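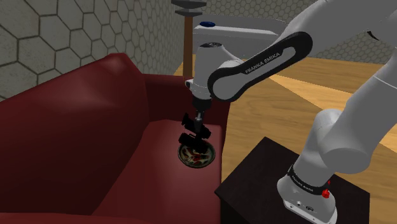 ## Ticket 132: Gripper comparison, bowl pickup from sofa seat

**Project:** Grandura (simulated household handling)
**Reported by:** Clundport site, evaluation group
**Assigned to:** Okum, controller support
**Component:** Parallel-jaw gripper, arm controller, contact settings
**Priority:** Medium
**Status:** Closed with one follow-up

### Summary

The Clundport site is comparing two gripper models on the same Franka Emika arm in simulation. The task is to pick up a shallow round bowl of food from the seat of a sofa and hold it level. Gripper A is the standard parallel-jaw model. Gripper B is the Ogura model, which has wider finger pads. Both are run with the same controller, the same room and the same start pose.

Gripper A loses the bowl in a large share of runs. Gripper B does not show the fault at the same rate. The site requests confirmation of whether the difference comes from the grippers or from the settings supplied with them.

### Expected behavior

The fingers close on the rim, the bowl is raised clear of the cushion, and the arm holds position until the end of the run.

### Observed behavior

The fingers reach the bowl and close. During the lift the bowl tips toward the backrest and slides out of the grip. The controller reports a completed grasp in every failed run, and no error is written to the log.

### Layout notes

The arm base stands on a dark pedestal placed very close to the sofa. The bowl rests on the cushion near the far armrest, so the arm must reach over the seat and come down from above. The site asked that this layout be kept. Moving the pedestal would make the results hard to compare with the earlier series.

### Log

**Entry 1, 9:40 a.m. -- Clundport**
Baseline series completed, 500 runs per gripper. Gripper A failed in 132 runs. Results for Gripper B are attached to the parent ticket. Scene file and controller settings uploaded.

**Entry 2, 11:15 a.m. -- Okum**
Files received. The fault was reproduced with Gripper A on the first attempt. Please confirm that the same closing force was used for both grippers.

**Entry 3, 11:50 a.m. -- Clundport**
Confirmed. Closing force was set to 30 N for both.

**Entry 4, 1:20 p.m. -- Okum**
The force value is the same in both files, but the pad friction is not. The Gripper B file carries its own friction value. The Gripper A file has none and falls back to the simulator default, which is lower. The two series were therefore not run on equal terms. Please set the same value in both files and repeat Gripper A.

**Entry 5, 3:05 p.m. -- Clundport**
Friction value matched. Short series of 30 runs with Gripper A. Slipping is reduced but still present. In the remaining failures the fingers close above the widest part of the rim.

**Entry 6, 3:45 p.m. -- Okum**
The grasp height is taken from the center of the bowl model, and that point was set before the food was added to the bowl. The added shape moved it upward. Lower the grasp target by 2 cm and leave the approach angle unchanged. Do not increase the closing force at this stage -- it would hide the height error in the results.

**Entry 7, 4:30 p.m. -- Clundport**
Change applied to both grippers. Another 30 runs each, with no bowl lost by either gripper. The Gripper A fingertips touched the cushion in a few runs before closing. The arm did not stop.

**Entry 8, 4:55 p.m. -- Okum**
Light contact with the cushion is within the limits set for this project. The grasp check is a separate matter. It reads finger position only and reports success as soon as the fingers stop moving. This explains the clean log during failed runs.

### Resolution

1. Pad friction is now stated in both gripper files. The simulator default is no longer used.
2. The grasp target has been lowered for this bowl model only. Other dishes in the Grandura set keep their present values.
3. The baseline figures for Gripper A are withdrawn from the comparison and will be replaced by a full repeat series of 500 runs. Gripper B will be repeated at the lower target as well.

### Follow-up

A separate ticket has been opened with Okum for the grasp check. The requested change is a second reading of finger position after the lift -- the run is to be marked as failed if the fingers have closed further. Until that change is released, the Clundport site will judge each run by the final height of the bowl.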